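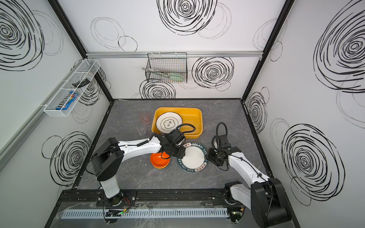
May
By El Sherbiny

Section 4. Setting up the two-arm dish cell after a move or a gripper change

The Devix quick-start card says this takes 21 minutes. Plan on a morning. The card assumes a level floor, arms that were parked properly and a cable that has never been pulled, and I have yet to meet a cell with all three.

You need the hex key set, a flashlight, a soft cloth, the cell log and the dishes from the normal load. Don't swap in plastic blocks. The Zustik software has a "generic object" mode that is supposed to make blocks good enough, and a cell tuned on blocks will go on to chip plates.

4.1 Before power

1. Switch off at the wall and pull the plug. The stop button holds the arms. It does not make the cell safe to reach into.
2. Take everything off the table and wipe it down.
3. Check the bolts where both arm bases meet the black rail along the front edge. Try each one with the key. A paint mark across the bolt head tells you where it was when somebody painted it.
4. Look over the small circuit boards by the arm bases. Push in any wire that has crept out of its connector. Keep the cloth away from them.
5. Follow the gripper cables by hand. Each one should stand up in a free loop above the gripper.

CAUTION: Do not tie the loop down to make it look neat. A tied cable pulls at the connector every time the wrist turns, and the fault shows up in the software as a "grip error," which sends people off to replace a perfectly good gripper.

4.2 Walls and baskets

6. Check that the spiral prints lie flat on all three walls. Press down any lifted corner. The Prisham fitting notes claim small bubbles don't matter. Smooth them out anyway.
7. Hang the mesh basket on the back rail and push it sideways. If it slides freely, tighten the hook.
8. Check that the wire shelf on the left wall is firm, and that nothing in it sticks out into the path of the left arm.

NOTE: Handles poking out of the back basket are allowed only if you have run the arms past them at slow speed first.

4.3 Laying out the dishes

9. Put the yellow tray near the back, in the center.
10. Set the large plate flat between the two grippers and the bowls in a stack to the left of it.
11. Put the glass to the left of the tray. Leave it out altogether for the first run if you have changed a gripper.

4.4 First run

12. Restore power. Wait for the status light on the board, then wait for the software to agree with it. If they disagree, believe neither and go back to step 4.
13. Run homing one arm at a time, left first, with your hand on the stop button.
14. Bring the left gripper down over the bowls at slow speed and stop it above the top rim. Compare the real gap with the one on the screen. Use a ruler.
15. Do the same with the right gripper at the edge of the large plate.
16. Run 24 slow cycles and stay with the cell for all of them. The auto-check passes after 13, and I don't accept that as a pass.

CAUTION: Error 945 is listed as "harmless, clear and continue." Clear it once. If it comes back in the same session, power down and repeat steps 3 through 5.

17. Write the measured gaps in the log, along with anything you tightened. "All OK" is not an entry.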